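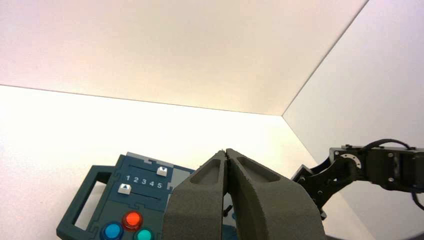
没有学过编程，能参加机器人社的机械臂小组吗？

没有学过编程的同学先进装配组或记录组，跟完一个学期，再决定要不要转到程序组。报名时不考试，只需要填一张表，写清楚每周能来的时间。

搜索 请输入关键词 搜索

机械臂小组本期近况

Cudham 中学机器人社的机械臂小组这个学期只做一个题目：让夹爪去操作一只玩具控制盒。盒子是深青绿色的塑料盒，面板上有两条平行的滑槽，每条滑槽上有一个白色方形滑钮，两条滑槽之间印着1到5的数字。滑槽下面是圆形按钮，有红的、蓝的和青绿色的。题目是 Leiva 邀请赛练习手册里的一项，要求夹爪按照抽到的指令，把指定的滑钮推到指定的数字，再按下指定颜色的按钮。动作的先后次序不能错，盒子不能被推出规定的区域。

邀请赛在11月举行，地点是 Rostcombe。我们去年没有参加，前年参加的是搬运组，所以操作组对现在的成员来说是第一次。指导老师 Mal-soon Seol 建议先把一个动作做稳，再往后接下一个动作。小组照这个办法安排了进度。到目前为止，推滑钮的部分已经可以练，按按钮的部分也可以练，两部分连起来还经常出问题。

推滑钮

推滑钮看起来简单，练起来花的时间最多。最早的做法是让两根手指张开，夹住滑钮再平移。滑钮露在外面的部分不高，手指稍微偏一点就夹到面板，电机一使劲，整只盒子跟着走。后来改成把两根手指并拢，用指尖从侧面推。并拢以后指尖只需要对准滑钮的一边，对位置的要求低一些，盒子也不太容易移动。

改成推以后又有新的问题。推到头很容易，推到中间的某个数字很难停准。滑钮在滑槽里没有明显的卡位，停在哪里全靠手指走到哪里。装配组的同学把每个数字对应的位置都量过，写进了表里，程序组按表里的数走。盒子只要放歪一点，这张表就对不上了。现在的办法是每次开始之前先让手指碰一下滑槽的一端，把那里当作起点，再往回算。这样做比较慢，每一轮都要多走一段路，可是结果稳定了不少。

还有一件事要提醒新来的同学：推完一条滑槽以后，手指要先抬高再移到另一条滑槽。程序里写过一个抬得太低的版本，手指从上面一条滑槽直接移下来，把刚推好的滑钮又带走了。这个版本还留在共享文件夹里，文件名后面加了“勿用”两个字，请大家不要复制错。

按按钮

按按钮的难点在力度。按得轻了，按钮没有到底，裁判那边不会算；按得重了，盒子会翘起来。小组试过在指尖贴一层软垫，贴了以后力度好控制，但是推滑钮的时候软垫会蹭到面板，所以又拆了。现在指尖什么也不贴，只把下压的速度调慢，到了底以后停一小会儿再抬起来。停多久还在试，程序组的意见和装配组的意见不一致，下次例会再定。

颜色由摄像头来认。红色认得最好，蓝色和青绿色有时候会混。混的原因主要是光。操作台的底板和围板都是白色，灯一开得太亮，画面的一部分就发白，颜色也跟着变浅。记录组把灯的亮度分成几档，每一档都拍了图，放在一起比较。最亮的一档已经不用了。下午靠窗那边有阳光的时候，请把窗帘拉上再开始，不然当天的记录没有办法和前一天的比。

腕部的摄像头装得很近，能看清指尖，但是看不全盒子。有同学提出再加一个固定在上方的摄像头。规则里没有禁止，不过多一个摄像头就多一套标定，Seol 老师的意见是先把腕部这一个用好。这个建议记在会议本里，没有否决，等按按钮的部分稳定以后再讨论。

练习记录

从开学到现在，小组一共记下了113轮完整练习。完整练习是指从抽指令开始，到最后一个按钮按下为止，中间没有人用手碰过盒子或者机械臂。中途停下来的不算在里面，另外记在一张表上。两张表都要写日期、操作的人、灯光档位和停下来的原因。原因一栏请写具体，“不行了”“卡住”这样的写法，过一个星期就看不懂了。写“下滑槽推到3时指尖滑到滑钮上面”，程序组才知道要改哪里。

暑假之前定的目标是练到约1,000轮。现在看来，这个数在11月之前做不完，因为一轮练习的准备时间比原来估计的长。小组不打算为了凑数降低要求，目标改成把每一种指令都练到，练得少的先补。记录组正在整理一张指令清单，整理好以后贴在活动室门边，练过的在后面画勾。

器材

黑色金属支架和舵机那一套机械臂的走线需要有人整理。线从舵机上面绕过去，动作大的时候容易挂住，拿东西经过的时候请绕开走。整理线的工作交给装配组，做之前要先断电，拔下来的插头请用胶带写上编号。去年有一次插反了，查了一个下午才找到。

螺丝最近少得很快。支架上的螺丝每次活动结束都要检查一遍，松的拧紧，缺的补上，补了几颗写在器材本上。螺丝盒放在柜子第二层，用完请放回原处。内六角扳手只剩下一套是全的，借出去要登记。

操作台的白色围板请不要用马克笔画线。需要做记号的时候用纸胶带，活动结束撕掉。上个月有人在底板上画了盒子的外框，擦的时候擦花了一块，那一块现在反光和别处不一样，摄像头有时会把它当成东西。

控制盒的把手是一个空心的环，搬动的时候可以提，但是练习期间请不要用把手去摆位置，一提一放，盒子的角度就变了。摆位置请两只手扶住盒子的两侧，对准纸胶带慢慢放下。

程序组的分工

程序组现在用的控制程序叫 Storkevex，是前几届同学写的，后来一届一届接着改。里面有些部分已经没有人能完全说清楚，注释也不全。本学期在做练习的同时，程序组要把滑钮和按钮两部分分开，各放一个文件，每个函数前面写一句说明。说明用中文写就可以，写明输入什么、输出什么、单位是什么。单位一定要写，毫米和厘米混用的问题已经出现过不止一次。

改程序的同学每次只改一个地方，改完先在低速下跑一遍，旁边要有另一个人守着急停开关。守开关的人不能同时看手机，也不能同时做记录。低速没有问题再恢复正常速度。两条机械臂都通电的时候，手不要伸进围板里面，需要调整盒子的位置，先按暂停。

两部分连起来为什么经常出问题，程序组目前的看法是，推完滑钮以后手指的实际位置和程序里记的位置有偏差，偏差带到下一步，就按偏了。装配组认为关节有松动，也会造成同样的结果。两边各自做了测试，数据都不够多。下一步准备让手指在推完滑钮以后回到固定的起点，再去按按钮，看偏差会不会变小。如果变小了，就先用这个办法参赛；如果没有变化，就请装配组把腕部拆开检查。

暑期活动安排

暑期活动照常在活动室进行，每次练习分成两段，前一段练推滑钮，后一段练整套动作。每次来的人数有限，请提前在群里报名，临时不能来的请说一声，让后面的同学补上。带零食可以，在走廊吃完再进来，饮料不要放在操作台附近。

2018年7月29日有一次内部试赛，按照邀请赛的规则走一遍。参加试赛的同学分成4队，每队抽一次指令，机械臂和控制盒共用。试赛不排名次，主要是让大家熟悉流程：怎么抽签，怎么报告准备好了，出了问题怎么举手叫停。裁判由 Seol 老师担任，计时由记录组担任。家长可以来看，请站在黄线外面，拍照不要开闪光灯。

试赛前一天请各队把自己用的程序版本交给程序组，交了以后就不再改。去年搬运组练习的时候，有一队在开始前几分钟改了一个参数，结果整队的时间都用来找错误。今年统一在前一天锁定。

参加邀请赛的名单

邀请赛每校可以报一支队，队员最多9人。名单在试赛以后公布。选人看三方面的情况：练习记录是不是按要求写，负责的部分能不能自己说明白，11月那几天能不能去 Rostcombe。最后一项请先和家里商量好再回答。没有进名单的同学继续参加练习，邀请赛当天需要有人留在学校，把备用的一套器材准备着，那边如果有零件要核对，可以打电话回来问。

去 Rostcombe 的车由学校安排，器材装箱的清单由装配组写，程序组和记录组各看一遍。控制盒不用带，比赛用的盒子由主办方提供。手册上写明比赛用盒和练习用盒是同一种，但是滑钮的松紧可能不一样，到了以后有一小段试手的时间，队员要在这段时间里重新找起点。

报名和联系

下学期想加入机械臂小组的同学，请到活动室门口领表，填好交给 Mal-soon Seol 老师，或者投进门边的纸盒。表上有一栏问你以前做过什么，没有做过就空着。装配组目前最缺人，记录组还可以再加人，程序组暂时不收新成员，有基础的同学可以先来旁听。

家里有不用的纸胶带、小收纳盒、旧台灯，愿意给小组用的，放学以后送到活动室就可以。台灯请先确认能亮。

下期会登试赛的记录和参赛名单。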